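# Setting up the guild bank in Torvik so people stop nicking stuff

Right. Quick one before tonight's run, third person this week asked me how the Clodville guild did their bank so writing it down once.

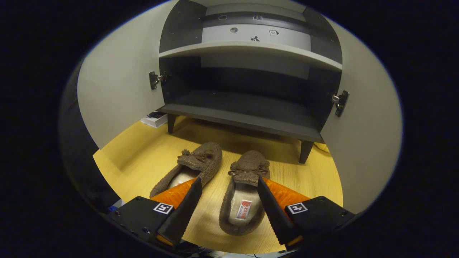 You need to be rank Warden or higher. If you're not, poke Sidra Zaidi or me in guild chat and one of us will bump you up. Takes a minute. You also need 355 silver on your character for the deed. NOT in the mail, not on your alt, on you. The clerk doesn't check your mail.

## Buying the deed

1. Go to Bristedance, east gate.
2. Clerk is upstairs in the counting house. There's one downstairs as well, ignore him, he only does player stalls.
3. Pick "Guild holdings", then "New vault".
4. Pay the 355. Deed goes in your bag.
5. Right click the deed while stood inside the guild hall. Has to be inside. Doorstep doesn't count, I tried.

If it says "hall not recognised" log out and back in. Old bug, been there since the Tuvavero patch.

## Tabs

You start with 2 tabs. Don't buy more yet. Seriously, we bought the third one straight off and it sat there with one fish in it for a month.

Name them before you put anything in. Renaming later wipes the permisions and you have to do them all again.

- Tab one: **Everyone**. Potions, food, low ore, spare arrows
- Tab two: **Raid**. Flasks, gems, anything purple

## Permissions

Most guilds mess this part up. Default is everybody can take everything. Go to Guild > Vault > Ranks and do this:

| Rank | Everyone tab | Raid tab |
|---|---|---|
| Recruit | deposit, take 2 a day | look only |
| Member | deposit, take 10 a day | deposit |
| Raider | no limit | deposit, take 5 a day |
| Warden | no limit | no limit |

Press Save on EACH rank. It doesn't save them all together. Kamran Lashari set up the whole lot, hit save once at the bottom, and only the Wardens stuck. Next morning a recruit had walked off with every flask we owned -- left the guild, sold them in Bristedance, gone.

Check it with an alt. Invite the alt as recruit, try to take something from Raid. If it lets you, go back and do the saves again.

## The log

Vault window, little scroll in the corner. Shows the last 299 moves then the old ones drop off. Busy guild goes through that quick, so if somthing looks off check it the same day. Type /vaultlog save and it writes a text file into your game folder. Ok-hee Myung does ours after every raid and sticks it in the officer channel.

## Gold

Keep gold separate. Wardens only for taking out, everyone can pay in. Repairs can come out of the vault if you tick "guild repairs" but set a daily cap or one bad night on the second boss will clean you out. Ask Rosario Cirillo what cap to use, depends how many are raiding.

## Stuff that goes wrong

**Can't see the vault in the hall.** Someone's put furniture on it. Move the furniture.

**Items stuck greyed out.** Bound items. They shouldn't have gone in at all, open a ticket.

**Deed vanished.** Check your overflow bag first -- then ticket.

Moving a vault to a new hall is a different job, Cauã has a post on that further down the board. Got to go, pulling at 8.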